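Week 3 of the summer robotics club and I am typing this with one hand, sandwich in the other. Quick one. Bathroom cleaning task is finally going, toilets along the wall, bottles out, a few people with grippers and backpacks on.
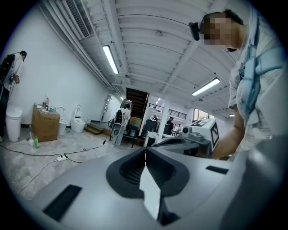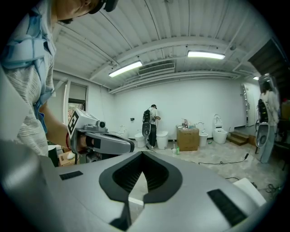

Cables on the floor, as usual. Yes I know.

Posted by Flarnico – club blogger and gripper team member

July 9, 2024

So. Our project is called Nalix and the goal is 600 good demos before the November showcase. We have 353. Not bad! Not great either, a bunch of the early ones got tossed becuase the marker tracking dropped out whenever someone turned too fast. Slow wrists, people.

What we're practicing right now is the lid. Up, down, up, down. Sounds dumb till you try it with two grippers and a strap on your head. My rule is 15 minutes and then swap, after that my forearms are done and the motion gets sloppy – and sloppy is exactly what the model learns.

Stuff I want to fix before next session:
Charge the packs the night before. All of them.
Tape down the cables.
Same start position every time, mark it on the floor.
File names!! I spent a whole evening renaming folders, never again.

The Aasen team is doing drawers and they are way ahead of us, but drawers don't have a round lid that slips out of the fingers. Just saying. We trade data with them once both sets are cleaned up, then see if one policy can do a bit of both. I have doubts. Numanis, our training script, still crashes on long episodes so thats my weekend.

Ok break's over, more lids. Will post the first training curves when theres something worth looking at.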